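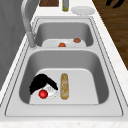

Section 4: Fitting the Undley under-sink water filter

Welcome to the part of the guide where you get to lie on your back in a cabinet! Set aside an unhurried hour for this, and have a cup of something nearby for when you come back out.

Before you start, check that the box holds the filter head, the Semwal cartridge, the mounting bracket with its 2 screws, the blue and white tubes, and the small brass tee. If anything is missing, write to Seema Sachdeva at our Jirnport service desk and she'll get the part out to you.

1. Clear out the cabinet (yes, all of it, even the sponges at the back) and lay down an old towel.

2. Close the cold water shutoff valve by turning it clockwise until it stops. Open the kitchen faucet and let it run until the flow dies away.

CAUTION: The filter goes on the cold line only. Hot water will damage the cartridge and void the warranty.

3. Hold the bracket against the side wall of the cabinet, high enough to leave 300 mm clear underneath for changing the cartridge later on. Mark the holes, then screw the bracket down snugly.

4. Unscrew the cold supply hose from the valve, thread the brass tee on in its place, and reattach the hose to the top of the tee. Hand tight first, then a quarter turn with the wrench.

5. Push the white tube into the tee and the other end into the port marked IN. Each end should slide in, stop, and then go a little further with a firm push.

6. Run the blue tube from OUT to the Vidstead drinking tap you fitted in Section 3.

Note: If you need to trim a tube, cut it straight across with a sharp blade. A slanted end will nearly always drip.

7. Twist the cartridge into the head until the arrows line up, then open the shutoff valve slowly and feel along every joint with a dry paper towel.

8. Open the drinking tap and let it run for 300 seconds. Gray or cloudy water is perfectly normal at this stage, so please don't worry, but don't drink it either.

The cartridge is good for 600 gallons. Changing it is covered in Section 5.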